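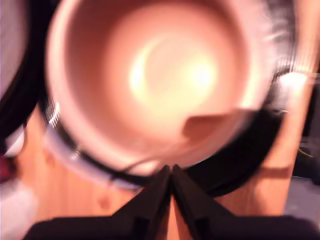
Glaze, stains and the inside of a cup: an interview with Morag Kerr

Morag Kerr has run the glaze bench at the Dudholm pottery workshop for five years. Her current work concerns the insides of drinking cups, and in particular the pale pink liner that Dudholm uses under a black outer finish.

"People choose a cup by the outside," she says. "They complain about the inside."

The pink is sprayed in two coats, with a drying period between them. Kerr prefers a thin first coat. A heavy one slides down the wall before it sets and gathers at the base, where it can crawl in the kiln and leave bare clay. The black is applied afterwards, by dipping, and the rim is wiped back by hand with a damp sponge.

Pale liners show tea, and she makes no attempt to hide it. Asked how she tells a stain from a fault, she gives a short procedure. "Turn the cup under the lamp. If the mark moves, it's shadow. If it stays, wash it with bicarbonate and a soft cloth. If it's still there after that, it goes back on my shelf and I look at the glaze."

Lamp position matters more than she expected when she started. A gloss liner seen from straight above throws back a glare that can cover the whole base, and a pinhole under it will be missed. Her colleague Isla Forsyth now inspects every cup twice, once from above and once tilted towards the window.

Fine dark lines are treated separately. Kerr runs a fingernail across them. "A hair or a bit of thread lifts off. A crack catches the nail – and then the cup is scrap, because it will hold dirt."

She does not recommend scouring pads on any pink ware. The scratches are shallow, but they take up colour from coffee within weeks. A matt version of the liner was tried in October and dropped; it marked too easily with metal spoons.

The next firing is a small one, with a slightly warmer pink.

Recent items
Wiping back a rim without losing the edge
Lorna Skinner on packing a small kiln
Storing sponges and brushes at the bench

Contact the workshop | © Dudholm | Back to top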